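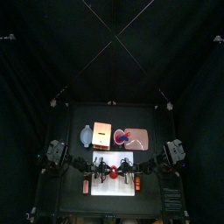 Burnov双臂操作台，两只夹爪在白色垫面上方，中间是一个红色圆形物件

招聘：双臂操作软件工程师（控制／感知／规划／工具链）
招聘单位：Burnov软件组
发布日期：2019年6月25日
招聘人数：2人
工作方式：全职，到岗办公，需要经常在操作台旁边调试

先说清楚我们对什么没有兴趣。过去一年我们收到的简历里，写“抓取成功率百分之九十几”的很多，写明分母是什么的很少。物件摆在哪里，谁摆的，失败的那几次有没有重新算，夹爪碰歪了物件之后人有没有伸手扶一下，这些往往一个字都没有。我们自己早期的周报也是这么写的，后来翻回去看，有一半的结论站不住。

所以这个岗位的第一项工作，说白了就是怀疑别人写的数字，包括组长Hugo Goicoechea写的。

我们在做什么
两条机械臂面对面装在一张方桌的两侧，外面围着黑色的布。软件上分四层：底层控制、视觉感知、双臂规划（内部代号Rulton），以及记录和回放数据的工具（内部代号Jukton）。四层都能跑，但没有一层好到可以不管。

Rulton现在最大的毛病是两臂靠近以后的行为。单臂规划大家都会做，开源库也够用；两只夹爪伸到同一个物件附近，留给彼此的余量很小，规划器要么过于保守，停在那里不动，要么给出一条在仿真里漂亮、上了真机就让人想按急停的轨迹。有人说换成学习的方法就好了。也许吧，我们试过，目前的证据不支持这么乐观的说法。

感知这边，反光的金属件一直是难点。深度图在高光处会出洞，分割模型对训练时见过的角度信心很足，对没见过的角度信心同样很足，后者比较麻烦。腕部视角又经常被自己的手指挡住一大块，外部视角看得全，却看不清接触的地方。两路信息怎么合、什么时候该信哪一路，组里至今有分歧。

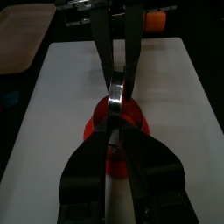
岗位方向与职责

方向一：控制与规划
维护双臂同步控制的代码，重点是一只夹爪夹着金属件、另一只夹爪从对面接近时的那一段。
改写Rulton的碰撞检查。现有版本把手指简化成几个盒子，离得远时够用，离得近了误差和余量差不多大。
给每一次规划失败留下可以查的原因。目前的日志只写“未找到解”，等于没写。
和感知方向的同事一起定义“可以闭合夹爪”的判断条件，并且写成测试。

方向二：感知与工具链
处理腕部相机里的自遮挡，给出带不确定度的位姿。只给一个点估计的方案我们不收。
接手Jukton。它能对齐多路相机和关节数据，但时间戳的处理方式有历史包袱，文档也和代码对不上。
建立一套回归评测：固定的一组录像、固定的初始条件，每次合并代码都跑。现在库里有3000段可用的记录，标注质量参差不齐，请不要指望拿来就能训练。
写脚本找出标注里互相矛盾的部分，找到以后要和标注的人谈，不能自己默默改掉。

两个方向各招一位。两边都想做的话，请在信里说你更愿意先修哪一边的问题。

我们希望你
C++或Python至少有一门写得扎实，另一门读得懂。
在真机上调过东西。只做过仿真的也可以投，但请讲讲你认为自己的仿真在哪里骗了你。
懂坐标变换，懂到能在别人的代码里找出一个写反了的外参。
会用版本管理，提交信息写得别人看得明白。
愿意把失败的实验写下来。写作用中文或英文都行。

学历不设线。论文会看，看法和看简历一样，先找分母。

我们不太需要
精通十几种框架的人。
认为“多采点数据就解决了”的人。多采数据有时候确实有用，我们想听的是你怎么知道这一次有用。
需要每个月都有一段好看视频的人。视频我们也剪，只是不拿它当进展。

关于那些“已经解决”的说法
面试时常有人问，双臂操作不是已经有人做出来了吗？公开的演示我们都看，有些做得很好，也学到了东西。可是演示之间很难比较，夹爪不一样，物件不一样，允许失败几次也不一样。我们自己的台子上，同一份代码换一种灯光，结果就能变得不好解释。在弄明白之前，对外我们一律只说“在做”。

Rhiannon Bellis负责评测，她的规矩是：没有连续跑满200次的改动，不进主分支的结果表。中途停下来改参数的，从头再来。这条规矩得罪过组里几乎所有人，目前还在执行。如果你觉得它有问题，欢迎来吵，带上你的替代方案。
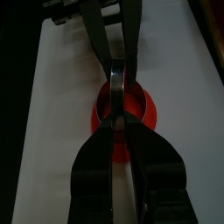 应聘流程

一、投递材料
简历一份，另附一段说明，讲一个你做过的、结果和预期不符的系统。写清楚当时怎么查的，最后查到了什么；没查到也请照实写。没有这段说明的投递，我们不会回复。有代码可以给链接，工作代码不方便公开就不必勉强。

二、读代码
通过初选的人会收到一小段从Rulton里摘出来的代码和一份运行日志。代码里有问题，我们知道其中一部分。请写下你的判断，不确定的地方标明不确定。这一步不计时，也不要求改好，请不要为它熬夜。

三、现场
到Palacios楼的实验室待一天。上午看操作台，和两个方向的同事各聊一次；下午一起调一个当天真实存在的问题，多半调不完。我们看的是你先怀疑哪里、怎么排除。午饭我们请，交通费凭票报销。

四、答复
现场之后13天内给答复，录用与否都会写明理由。对理由不服可以回信，Hugo会看，他不一定改主意。

待遇和其他
薪资按经历面谈，初次通话时就会给出范围，不必等到最后一轮。试用期的工作内容和转正后一样，不安排“先熟悉一下环境”的闲差。值班没有，设备出故障时临时加班偶尔有，加了可以调休。

有几件事提前讲，免得来了失望。实验台围布里面比较闷，夏天尤其明显。标定工作枯燥，换过夹爪就要重做一遍，每个人都得轮到，组长也不例外。Jukton的界面很难看，短期内没有人会去美化它。项目什么时候能变成产品，我们给不出日期，对外给过日期的几次都没有兑现，所以这次不写了。

希望到岗时间为7月，晚一些可以商量。

投递时请在标题里注明“控制与规划”或“感知与工具链”，以及你的姓名。收件人写Rhiannon Bellis，材料从Burnov网站的招聘页面上传。猎头来信不回。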